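Publications > Working Papers > Religion and Daily Life > Section 4

Reading time: 11 minutes

Abstract | Contents | Notes | References | Contact

4. Fasting and the household calendar

4.1 The keeping of the fast

The parish of Hodoroagă observes four long fasts in the church year, together with the weekly fasts, and the older members of the parish speak of them as a single practice with several seasons. The rule itself is simple to state. Meat, milk, eggs and, on most days, fish are set aside, and the evening meal is preceded by a longer prayer than usual. How the rule is kept inside a house is less simple, and the present section deals with that question.

Interviews were held in 16 households, all of which described themselves as fasting households. In 11 of them the decision on how strictly to fast was made by the eldest woman present. She set the menu, judged whether a child was old enough to take part, and excused those who were ill or who worked away from the village. The priest was consulted in doubtful cases, but his advice was asked for after the matter had been talked over at home. Cornel Matei, who has written on the neighbouring parishes, found the same order of events there and called it "the kitchen before the altar". We keep his phrase with some caution. Several of those interviewed disliked it, and felt that it set two things against each other which in their view belong together.

4.2 Lapses and how they are treated

A lapse in the fast was seldom spoken of as a sin in itself. It was more often described as a debt, to be made good by an added day, by alms, or by a visit to an elderly neighbour. One respondent, aged 74, kept a record of such debts on the back of the church calendar and had done so since her marriage. Her daughters kept no record but could say without difficulty what they owed.

The feeling was different where the lapse was public. To eat meat at a table with guests during Lent was held to be a fault against the guests as well as against the fast, and the remedy had to include them. Bianca Surdu has argued that this shows the fast to be mainly a social bond. Our material supports a narrower claim - that the social side becomes visible when the rule is broken, and is otherwise taken as given.

4.3 Fasting away from the parish

Members of 3 of the households had moved to Plidstead for work, and were interviewed there by Pendo Ndung'u in October. None had a church of their own tradition within walking distance. They followed the services of the home parish by computer, usually late in the evening, and telephoned the eldest woman of the house for guidance on food. The authority described in 4.1 therefore travelled with them, although the shared table did not. 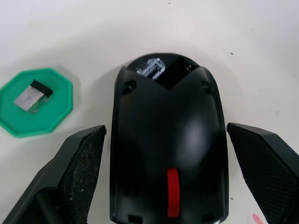

Figure 4. Wireless computer mouse with red scroll wheel.

Two of the respondents in Plidstead said that they fasted more strictly than they had at home. They gave the same explanation in different words: at home the fast was carried by the house, and a person could lean on it, whereas abroad each meal had to be chosen. A third had given up the Wednesday fast but kept the Friday one, and regarded this as a settled arrangement. He had told his grandmother, who had neither approved it nor asked him to change.

It would be unwise to draw a general rule from so small a group. Johanna Aebischer's study of prayer among migrant families reports a falling away in the first years, followed by a return when children are born, and none of our respondents abroad had children at the time of interview. The question of what is passed on, and by whom, is taken up again in Section 5.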